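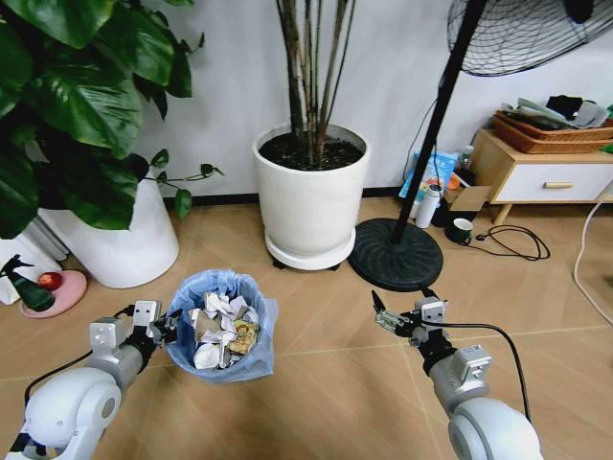 Diary > Gear on trial > Trivel two-arm kit

June 5, 2022

Second week with the Trivel kit. Tunell sent it out on a 28-day trial and the clock started the day the crates arrived, which I only found out by reading the back of the delivery form. I'm keeping these notes so I have something to go on when they ring to ask if I want to buy.

The price on their quote is $3477 with both arms, the grippers and the basic software. The tidy-up program is an extra $200 and comes off the bill if you commit before the trial ends. Delivery was included. The bench stand I was looking at from Coppens was cheaper, but it only does tabletop work and I want something that can reach the floor.

Slow start this morning. The software wanted an update before it would do anything, and the update wanted a restart, and after the restart it had lost the rest positions for both arms. I put them back in by hand. I've written the numbers on the inside cover of this book so I don't have to do it from memory again.

After that I ran the rubbish program. You scatter litter, press go, and the arms are meant to find each piece and drop it in the bin. I used what was lying about, mostly wrappers, paper and empties, and put a fresh bag in the bin between runs.
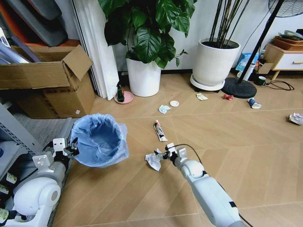
Paper is what it does best. It closes on a crumpled sheet from almost any side and I only saw it drop one all day. Flat things are harder. If a wrapper is lying flush with the floor the fingers tend to skate over the top, and the program tries the same approach again before it gives up and moves on to the next piece. I'd like a setting for how many times it tries. I went through every menu and couldn't find one. Have emailed Tunell.

The cables bother me a bit. They're on the outside of the arms and there's enough slack in them that I worry about the plants. Nothing has caught so far. I've moved the fan back toward the wall, and I'll ask if there's a sleeve or some clips for the cable run. Farkinon sells a clip set for arms this size, but the listing doesn't mention Trivel and I don't want to order on a guess.

Stopped for lunch and left it switched off. The manual says it can stay on standby. I'd sooner not leave it going with the room empty while it's still on loan.
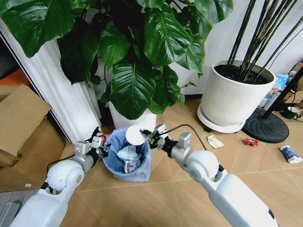
The afternoon was better, mostly because I slowed everything down. At the standard speed the arm swings over the bin and lets go a touch early, so light pieces can land on the rim. Set to 2 on the speed dial it comes in properly over the middle. It managed mixed rubbish at that speed as well, with a face mask and a metal can in the bag by the time it brought a round white piece across to the opening. The left arm mostly sits beside the bin with its gripper near the rim and leaves the carrying to the other one. I need to look up if that's how the program is written or if I've got the zones wrong.

Noise is fine. I could hear the radio over it. Setup takes longer than the brochure makes out, and the brochure has no section on floors at all. Mine is shiny in places and I wondered if the glare would be a problem, but I haven't seen any sign of it yet.

Still to do before the trial is up: small hard objects, a fuller bin, the evening with the lamps on. Also read the warranty. At this point I'd pay for the arms and think twice about the extra program.

Recent entries
Unpacking the Trivel crates
Coppens bench stand, first look
Why I sent the Farkinon charger back
November tool clear-out

Contact | Copyright 2022 | Back to top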